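How a Robot Arm Learns to Pick Things Up
A guide for young readers from the Vanden Youth Science Center

Updated May 29, 2024

Each February, the Vanden Youth Science Center opens its robotics class to students in grades four through eight. The class meets in the Sisay Room and lasts until the end of the school year. This guide explains the project the students work on, which is called Plomon. It is written for children who may want to join, and for anyone who is curious about how robots are taught.

What is a robot arm?

A robot arm is a machine that can bend and turn in several places. The stiff parts are called links. The places where it bends or turns are called joints. Your own arm works in much the same way. The part between your shoulder and your elbow is like a link, and your elbow is like a joint.

At the end of the arm there is usually a tool. In our class the tool is a gripper, which opens and closes its fingers to hold an object. Other robot arms carry paint sprayers, drills or suction cups. The tool depends on the job.

Inside each joint there is a motor. A computer tells every motor how far to turn. If one motor turns too far, the gripper ends up in the wrong place, even when all the other motors have done their work correctly.

What is a simulation?

Students in the Plomon project do not begin with a real arm. They begin with a simulation, a kind of pretend world inside a computer. The program we use is called Grernent. It knows rules about weight, speed and gravity. When a block is dropped in Grernent, it falls. When the gripper squeezes a block too lightly, the block slips out.

Engineers use simulations for many reasons. A real arm can break, and repairs take time. In a simulation, a student who drives the gripper into the table can press the reset button and begin again. A simulation can also run many tries, one after another, while the class is at lunch.

What do the students build?

Every team designs a room in Grernent. The room must have a table, a robot arm and an object for the arm to reach. After that, the team adds other things to the table and the floor. Students may choose from a library of 812 objects, from furniture and plants to toys and sports equipment.

Some students ask why a room should be filled with things the robot does not need. The answer is that real rooms are full of such things. A robot that has practiced only at a bare table may become confused at a crowded one. It must learn which object to go to, and it must learn to leave the others where they are.

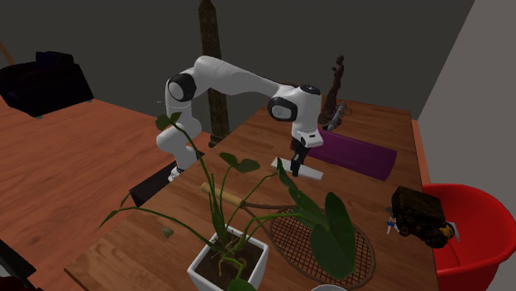

A Plomon practice room in Grernent. The gripper is over a flat white block, and a purple cushion lies to the right.

Objects that rise high above the table deserve special care. A tall plant can stand between the viewer and the robot, so that part of the arm is hidden behind leaves. Teams learn to look at their room from more than one side before they begin a run. An object lying flat is easier to see past, but it takes up space where the arm might otherwise set something down.

How does the robot practice?

One attempt at a task is called a trial. In a trial, the arm moves above the object, lowers its gripper, closes its fingers and lifts. The computer then records whether the object was lifted. Teams give the robot 3000 trials for each room. Before every trial, the computer moves the object a little – a small turn, or a small slide to one side – so that the robot cannot simply repeat the same motion.

In the beginning, most trials fail. This is expected. One team this year recorded 207 successful lifts in its first full run. The team then studied its results and found that the gripper was closing before it had come down far enough. The students changed one number in their program and ran the trials again.

Each student keeps a project notebook. Entries should state what was changed, what the student expected to happen and what did happen. Instructor Tekle Tesfamariam reads the notebooks every two weeks and writes questions in the margins.

"I ask students to change one thing at a time," says Mr. Tesfamariam. "If they change three things and the robot improves, they cannot tell me which one helped."

Try it at home

You can test this idea without a computer. Place an eraser on a table with several other small objects. Ask a partner to close his or her eyes. Using only words such as "left," "forward," "down" and "close," guide your partner's hand to the eraser. Then move the objects and try again with fewer words.

Words to know

Gripper: a tool that holds objects by closing its fingers.
Joint: a place where a robot bends or turns.
Link: a stiff part between two joints.
Simulation: a computer model of how things behave.
Trial: one attempt at a task.

Joining the class

The class has places for 6 teams. Application forms are available at the front desk of the Center and must be signed by a parent or guardian. No experience with programming is required.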